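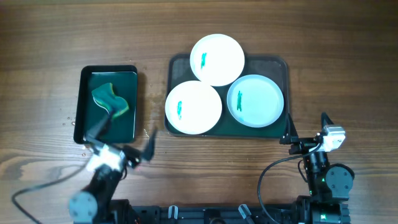
Filed under: Books, Second Opinions

04/11/2018

I don't trust a novel with 3,217 five-star ratings. Maybe that's unfair, but I've been burned by enough of them, and so when my library hold on The Salt Ledger finally came in, I opened it with my arms more or less folded.

The setup is the one you've read before. A woman inherits a house in a small coastal town called Cillutdale, finds a locked desk, and inside the desk finds letters. Of course she does. In this kind of book no one has ever inherited a house and found a water bill. The letters were written by a shipping clerk at the old firm of Aitken and Sikora, and they hint at money that went missing before the harbor closed. From there we go back and forth, one chapter now and one chapter then, for more than 400 pages.

I'll give it this much: the chapters set in the past are good. The clerk is petty and tired and keeps a running list of every slight she gets at the office, and I would have happily read a whole book of her complaining about ink. There's a long section in November where the harbor freezes and the firm can't pay its men, and I stayed up too late for it. The writing gets plainer there and much better.

Then we go back to the present, where our heroine drinks wine on a porch and wonders if she can learn to love again. The man she wonders about restores boats. I could have told you he restored boats before he showed up.

What bothers me most is the mystery itself. The missing sum is $4,000, which we are told several times would have ruined the firm. Fine. But the clerk writes the answer down in plain words in the second letter, and the heroine reads that letter, out loud, to the boat man. It then takes her 19 chapters to catch on. I went back to check that I hadn't misread it. I hadn't. Either the author thinks we aren't paying attention or the editor wasn't.

The cover says "unforgettable." I finished it last week and I've already lost the name of the sister, who is in half the scenes.

The publisher, Jakeck, has put discussion questions in the back, and one of them asks which character we would most like to have dinner with. The clerk, obviously, though she would hate it and write it down afterward.

Would I read another by the same author? Probably, if it were all set in the past and if somebody took away the porch. There's a sequel planned, according to the last page, and the sample chapter opens with a second locked desk. I've put myself on the hold list anyway. Going by how long this one took, I have until spring to change my mind.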